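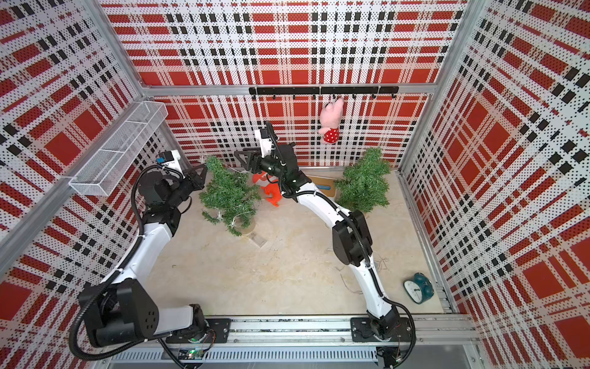 Chapter 7
Repeat, Scale and Registration in Printed Surfaces

7.1 Introduction

A printed surface is specified by three quantities: the unit of repeat, the scale at which that unit is reproduced, and the tolerance within which adjoining pieces must register. Chapter 6 treated colour as a property of the ink film. The present chapter treats the arrangement of colour over an area, and in particular the arrangement known in the trade as plaid or check.

In a woven plaid the sequence of coloured yarns in the warp, called the sett, is commonly repeated in the weft. Where warp and weft of the same colour cross, the cloth shows that colour at full strength; where they differ, the eye mixes the two. A printed plaid has no warp or weft. The intermediate tones must be drawn, and the usual means are a flat tint, a halftone or a small geometric fill. The choice affects cost, since a flat tint generally requires an additional ink while the other two can be produced with the inks already on the press.

7.2 The unit of repeat

The unit of repeat is the smallest rectangle that will generate the whole pattern by translation alone. Students often identify a smaller unit by relying on mirror symmetry. The unit so obtained is valid for analysis, but it cannot be sent to the printer without a statement of the reflections to be applied.

The Plillville mill drawings used in the exercises to this chapter give a unit 401 mm wide. A panel of 3,731 mm therefore contains nine complete repeats and a remainder of 122 mm. The remainder may be placed at one end, divided equally between the two ends, or removed by rescaling. Division between the ends is preferred where both ends will be seen together, as on the rear wall of a shallow bay.

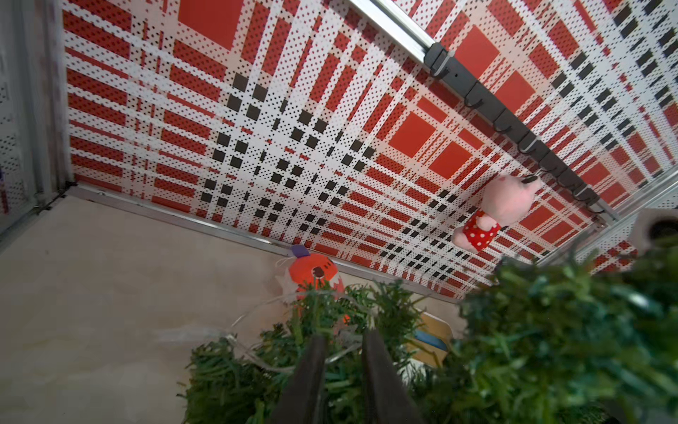
Rescaling is acceptable only within narrow limits. A change in one direction alone alters the proportions of every rectangle in the check, and the eye is more sensitive to a square that has ceased to be square than to a modest change in overall size. Both directions should be rescaled together, and the effect on the height of the panel recalculated before the order is placed.

7.3 Registration at corners

At an internal corner two panels meet on a vertical line. Horizontal bands must meet at the same height on both sides; vertical bands need not be continuous, but a narrow sliver of a dark band at the joint should be avoided. A cover strip or post conceals small errors in the vertical direction of the cut. It does not conceal a difference in band height — that error is read across the strip and is, if anything, easier to see.

The Monden method sets out both panels from a common datum, usually the underside of the highest complete band. The Fraser method sets out each panel from the floor. The second is quicker and is adequate on a level slab.

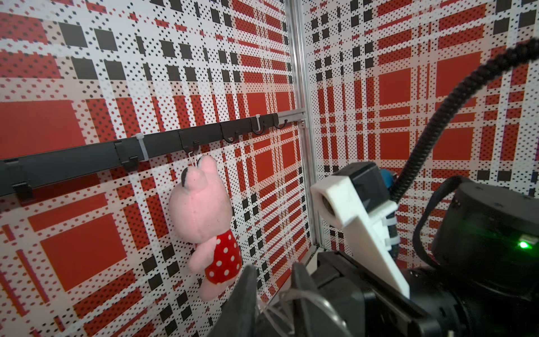
One reader of the previous edition objected that the floor datum should have been dropped altogether, having found no slab at the Titville works level enough to justify it. The point is accepted for older buildings. The method is retained in Section 7.5 with a levelling check added at the beginning of the procedure.

7.4 Terms used in this chapter

Sett: the ordered sequence of stripe widths and colours.
Drop: vertical displacement of the repeat between adjoining lengths. Unless otherwise stated, the drop is zero.
Ground: the colour left where no ink is applied, generally white.
Coverage: the printed fraction of the unit of repeat, given as a percentage. A coverage of 40 is assumed in the worked problems.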